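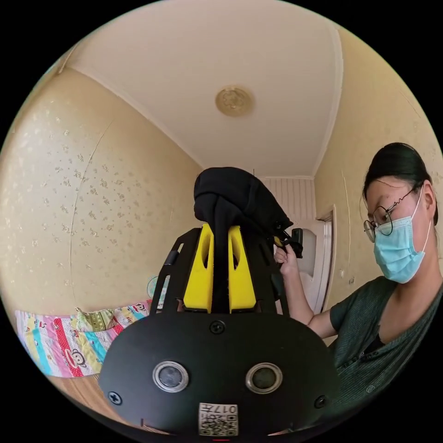 Chlordosierung am Dorfbrunnen prüfen: Anleitung für Wasserkomitees

Vorweg: Ich halte wenig von Dosiergeräten, die angeblich ohne Aufsicht laufen. Der Hersteller des Cloritska verspricht das, und in Hoarau hat man es geglaubt, bis Monique Huet im Mai selbst nachgemessen hat. Am Zapfhahn kam kein freies Chlor mehr an. Die Anzeige am Gerät stand auf Grün.

Was man braucht: ein Testset mit DPD-Tabletten, eine saubere Küvette, ein Heft, einen Stift. Eine App braucht man nicht.

Schritt 1: Probe nehmen

Den Hahn öffnen und das Wasser laufen lassen, bis kein Standwasser aus der Leitung mehr kommt. Die Küvette dreimal mit dem Probenwasser spülen, dann bis zur Marke füllen. Am besten früh um sechs, bevor die Ersten holen kommen. 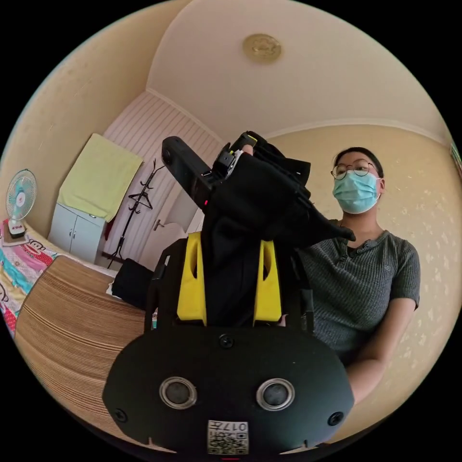 Wer erst mittags misst, bekommt meist schönere Zahlen, weil dann frisches Wasser aus dem Behälter nachgelaufen ist. Über die Nacht sagt das nichts.

Schritt 2: Ablesen

Tablette nicht mit den Fingern anfassen, zerdrücken, schwenken, sofort gegen die Farbskala halten. Gaspard Joly liest immer zu zweit ab, und bei Rosatönen halte ich das für vernünftig. Liegt der Wert unter 0,2 mg/l, die Messung mit neuer Probe wiederholen.

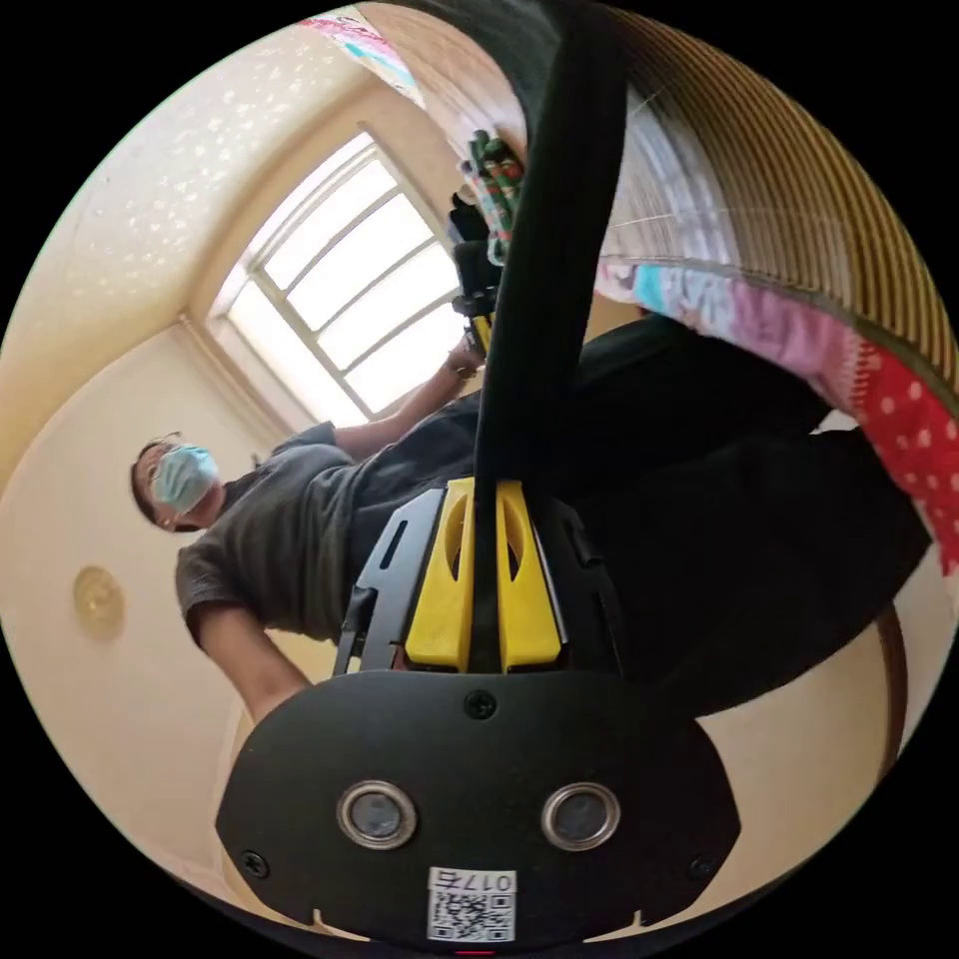
Bleibt er niedrig, ist zuerst der Vorratsbehälter dran und danach das Dosierventil. Erst zum Schluss am Regler drehen! In Zoreck hat man es umgekehrt gemacht und 20 Haushalte mit Wasser versorgt, das nach Schwimmbad roch.

Schritt 3: Aufschreiben

Uhrzeit, Zapfstelle, Wert, Name. Annick Hamel führt ihr Heft mit Bleistift - Kugelschreiber verläuft, sobald die Seite nass wird. Ob ein Ploltura-Datenlogger für 400 Euro mehr bringt, bezweifle ich, solange keiner die Daten anschaut.

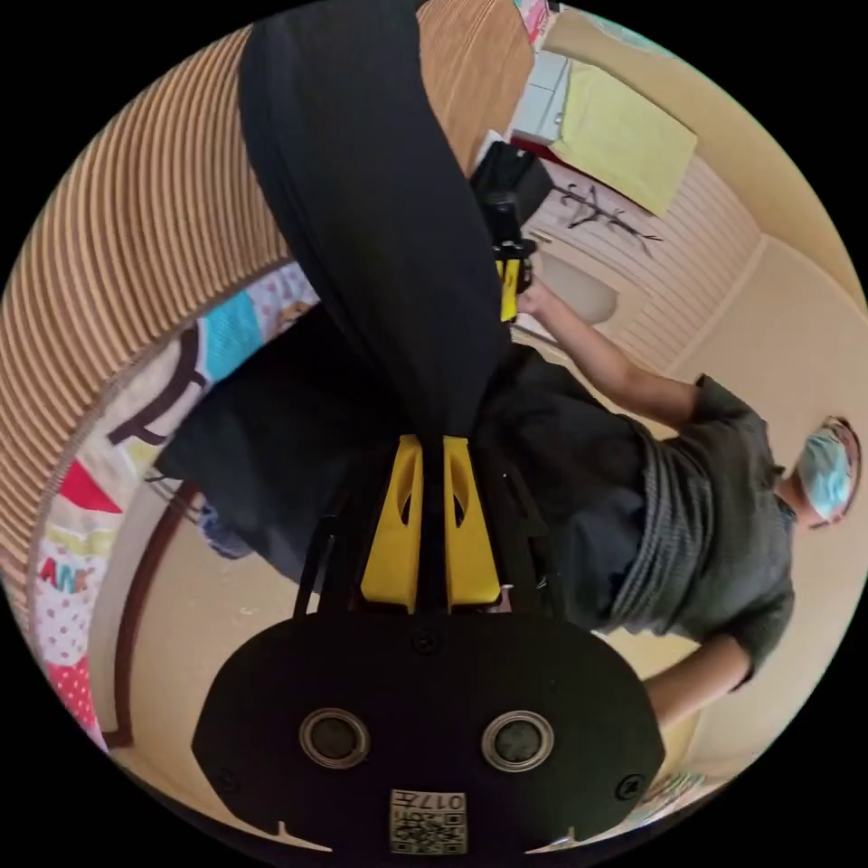
Gerät mit Etikett 017L

Schritt 4: Weitergeben

Zwei schlechte Werte hintereinander gehen noch am selben Tag an den Betreiber, schriftlich und mit Kopie fürs Heft.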